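Cela Wrist View Pack, release 2
README and data card

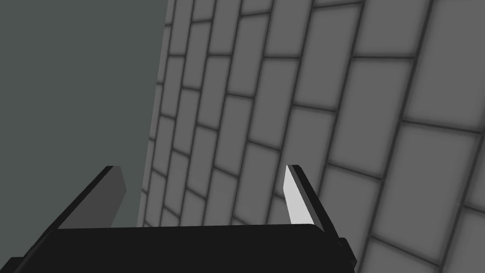

Cela is a paid add-on for teams that train or test pick-and-place policies in simulation. It supplies rendered wrist-camera episodes of a parallel gripper, together with the scene files needed to render them again. It is sold by Covov and maintained by Brenda Entwistle. Please read the known problems before you buy a seat.

What you get

900 episodes, split into 700 for training and 200 for testing
Joint positions, gripper opening and camera pose for every step
Scene files, with walls and floors as separate parts
A loader script and a small viewer
A licence file for one site

Each episode has 100 steps. Colour frames are stored as PNG. Depth is stored separately, in metres. The loader reads both, but depth is off by default and has to be switched on in the settings file.

Folder layout

episodes/train
episodes/test
scenes
tools
licence.txt

Episode folders are numbered from zero. Numbers are not reused between releases, so there are gaps where we withdrew an episode.

Getting started

Unpack the archive somewhere with plenty of room. Run tools/check first. It compares every file against the list in the archive and prints the names of any that are missing or damaged. Then run tools/view with an episode number. Arrow keys step forwards and back, and Q closes the window.

The viewer needs a display. On a server, use tools/export to write an episode out as a video file.

Rendering

Lighting is even and does not vary between episodes. Gripper shadows on walls are turned off. Wall textures are either plain or brick, and the brick is a flat repeating picture with no relief. The camera is fixed to the wrist, so the gripper takes up part of the view throughout.

Known problems

Mortar lines look soft when the camera is close to a brick wall. A sharper texture is planned.
The export tool drops the last step of an episode if the output folder is on a network drive. Export to a local disk and copy the file over.
67 training episodes contain no grasp. They are marked idle in the index, and the loader skips them unless told to keep them.

What it is not suited to

We have not tested Cela for transfer to real hardware and make no claim about it. There are no people in any scene. Contact forces are not recorded.

Changes since release 1

Added camera pose. Corrected the sign of the wrist joint, which was wrong in every release 1 episode. Renamed the Ajayi scenes to match the index. The Stiltska scenes were withdrawn in September and will come back in a later release.

Support

Seats include email support for one year. Send the episode number, the step and the output of tools/check.

Last updated Oct 17, 2024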